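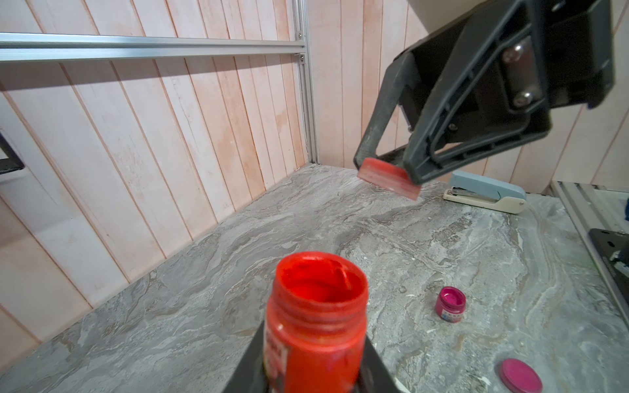
Werkstattberichte > Gestaltung & Material

18. Juni 2023, von der Projektgruppe Tranov

Wohin mit den Deckeln? Unser Malplatz im Kurs

Angefangen hat es mit einer eingetrockneten Farbe. Ich wollte für mein Plakat ein bisschen Magenta, schraube das Gläschen auf und habe eine Art Radiergummi vor mir. Im Nachbarregal das gleiche Spiel mit Ocker. Da wir im Kurs sowieso noch ein Projektthema brauchten und alle anderen schon bei Lampen und Sitzhockern waren, habe ich eben die Farben genommen. Klingt langweilig, ich weiß, aber ich hatte richtig Spaß daran!

Zuerst die Bestandsaufnahme. Im Materialschrank bei Talpur standen mehr als 176 Behälter, verteilt auf drei Fächer und einen Schuhkarton: Flaschen, Gläschen, Tuben, ein paar Dosen ohne Aufschrift. Bei 19 davon fehlte der Deckel komplett oder es saß ein falscher drauf (ein grüner auf Weiß zum Beispiel, was ich ungefähr drei Mal zu spät gemerkt habe). Die meisten falschen Deckel passten sogar vom Gewinde her, nur eben nicht dicht. Die Flaschen von Sallis und die Gläschen von Cladon haben fast denselben Durchmesser, und wenn man es eilig hat, dreht man halt irgendwas drauf.

Am schlimmsten waren die Flaschen mit Farbe im Gewinde. Wenn der Rand innen verschmiert ist, klebt der Deckel beim nächsten Mal fest, und dann holt jemand die Zange. Ich habe angefangen, den Hals vor dem Zudrehen mit einem feuchten Tuch abzuwischen, einmal rum und fertig. Bei Rot dauert das länger, Rot ist überall. Ich hatte eine Woche lang rote Fingernägel.

Dann der Platz selbst. Mein Plan war, dass alles, was man beim Malen nicht ständig in der Hand hat, vom Tisch an die Wand wandert. Also Klebeband in ein Drahtregal mit schrägen Fächern, Längliches und Sperriges in einen Drahtkorb, und die Stifte in einen Becher in der Ecke. Der Becher war der größte Streitpunkt. Ich hätte Bleistifte und Marker gern getrennt, aber dann stehen da zwei Becher, und einer davon fällt immer um. Jetzt steckt alles zusammen drin und es geht auch.

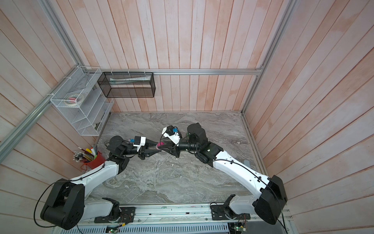

Abb. 1: Klebebandrollen im weißen Drahtregal, daneben der schwarze Korb, in der Ecke der rote Stiftebecher.

Für die Tischplatte hatte ich ursprünglich Papierbogen zum Unterlegen vorgesehen. Habe ich nach zwei Nachmittagen wieder aufgegeben. Das Papier wellt sich, die Gläschen stehen schief, und man räumt am Ende mehr Papier weg als Farbe. Die graue Platte im Marmormuster ist mir da viel lieber, auf der fallen kleine Spritzer kaum auf (das ist natürlich auch ein Nachteil, wie mein Ärmel bestätigen kann).

Bleiben die Deckel. Ich habe zwei Regeln ausprobiert. Regel eins: Deckel immer links neben die Flasche legen, Öffnung nach oben. Regel zwei: immer nur eine Farbe offen, alles andere bleibt zu. Die erste Regel hat sich niemand gemerkt, mich eingeschlossen. Die zweite lief besser, nervt aber beim Mischen, weil man dann nun mal zwei oder drei Farben braucht. Mein Kompromiss ist ein flacher Teller, auf den alle Deckel kommen, solange gemalt wird. Nach 7 Wochen war genau ein Deckel verschwunden, und der lag unter der Heizung.
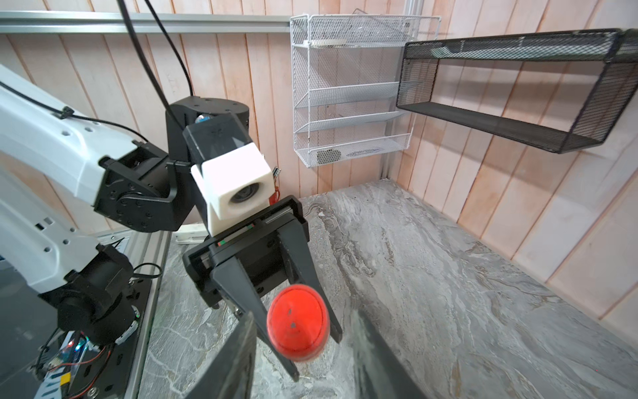 Abb. 2: Roter runder Deckel mit zwei kleinen dunklen Punkten.

Was ich beim nächsten Mal anders machen würde: früher beschriften! Ich habe die Etiketten erst in der letzten Woche geklebt, und auf verschmiertem Kunststoff halten die überhaupt nicht. Außerdem fehlt dem Hefter immer noch ein fester Platz. Ein Haken geht nicht, in den Korb will ihn keiner legen, also wandert er weiter über den Tisch. Die Liste mit den Farben, die wir nachkaufen müssen, hängt innen an der Schranktür.

Weitere Berichte aus dem Kurs
Hocker aus Restholz, zweiter Versuch
Lampenschirme falten: was bei dickem Papier passiert
Pinsel auswaschen ohne Überschwemmung
Ein Regal für krumme Wände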